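Sprechernotizen, Vortrag »Tarar: ein Controller aus einem kleinen Studio«
Stand 14. April 2025, Redezeit 20 Minuten plus Fragen

Begrüßung kurz halten. Iqra Janjua, Fellance, zuständig für Eingabegeräte. Deolinda Mendes sitzt vorne links und übernimmt nachher die Fragen zur Firmware.

Folie 1 — Worum es geht
Tarar ist unser erster eigener Controller. Entstanden ist er neben dem Spiel Inenness, weil uns bei den Standardgeräten zwei Dinge gestört haben: der Verschleiß der Sticks und der fest verbaute Akku. Heute geht es um diese beiden Punkte, um den Preis nur am Rande.

Folie 2 — Sticks
Wir verwenden Hall-Sensoren. Kurz erklären, wie das funktioniert: Magnet am Stick, Sensor darunter, kein Schleifkontakt. Dann gleich sagen, dass Drift damit nicht ganz verschwindet. Die Rückstellfeder altert trotzdem, und die Mittelstellung muss kalibriert werden. Bei der ersten Serie haben wir die Kalibrierung nur im Werk gemacht, das war ein Fehler. Seit Januar geht es auch über das Menü.

Falls jemand nach der toten Zone fragt: Sie ist einstellbar, die Voreinstellung ist bewusst klein. Einige Spiele legen ihre eigene tote Zone darüber, dagegen können wir nichts tun.

Folie 3 — Akku
Wechselbar, zwei Schrauben, kein Kleber. Die Kapazität liegt bei 2.430 mAh, im Prototyp waren es 2.590 mAh. Der größere Akku hat nicht mehr unter die Rückseite gepasst, nachdem die hinteren Tasten dazukamen. Nach 600 Ladezyklen war die Laufzeit in unserem Test noch brauchbar. Die Kurve zeigen, nicht vorlesen.

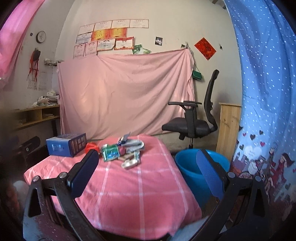 Folie 4 — Kabel und Funk
Beim Funk haben wir am längsten gesucht. Der Controller verliert die Verbindung, wenn der Empfänger hinten am Rechner steckt und ein Metallgehäuse dazwischenliegt. Gemessen wird deshalb auch in normalen Wohnräumen, auf einem Tisch mit Stoffdecke. Dem Funk ist die Decke egal, dem Kabel nicht: Auf Stoff rutscht der Stecker beim Ziehen anders als auf einer glatten Platte — das Gehäuse kippt leichter mit. Die Buchse sitzt jetzt tiefer und hat eine Führung.

Folie 5 — Vorführung
Controller einschalten, Profil 2 laden, kurze Strecke in Inenness fahren. Wenn der Funk im Saal streikt, sofort aufs Kabel wechseln und weiterreden. Deolinda hat das Ersatzgerät.

Folie 6 — Stückzahlen
Die erste Auflage umfasst 3.000 Stück, gefertigt in Imville. Keine Zusage zu einem Nachdruck der Verpackung oder zu weiteren Farben machen. Einen Termin für den Verkauf nur nennen, wenn er bis zum Vortrag bestätigt ist, sonst auf den Rundbrief verweisen.

Fragen, mit denen zu rechnen ist
Läuft er an Konsolen? Nein, derzeit nur am PC.
Gibt es Ersatzteile einzeln? Ja, Akku, Stickmodule und Kappen.
Ist die Firmware offen? Teilweise. Abgeben an Deolinda.

Zum Schluss die Kontaktfolie stehen lassen. Wer den Controller anfassen möchte, kommt danach an den Stand von Fellance.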